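The toy bin problem, and what Fudville did about it

Keisha Ostrowski has given up on baskets. Wicker splits, fabric boxes slump, and the lidded ones trap fingers. At the Fudville toy library she runs with her sister, everything now goes in metal. Big, open, ugly. Two years in, no regrets.

"I want to tip it out, wipe it, fill it again," she says. "4 minutes, done."
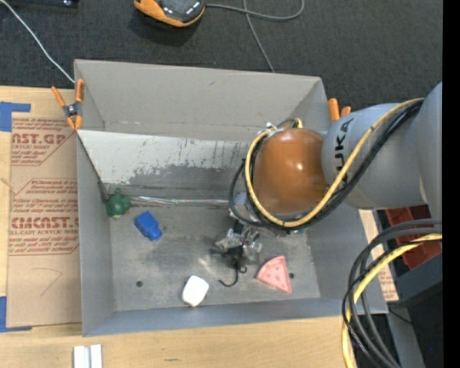 Sorting is the real work. Returns come back on a Thursday, all mixed up, and Keisha goes by feel first: soft shapes, chunky shapes, anything with a point. Small batches only. A pink wedge like a slice of melon or pizza, a blue blocky thing, something round and green, and you can see the lot at a glance against the grey. Scuffs and scrapes on the metal dont bother her. Paint would only chip, she reckons.

Her other rules are short. No batteries left in. Nothing goes back on the shelf with a bit missing, even if the bit is tiny. The Fekbridge branch tried lables on every toy in June and gave up inside a fortnight. Too many peeled off, mostly by toddlers.

Next job, the dressing-up rail. She's dreading it.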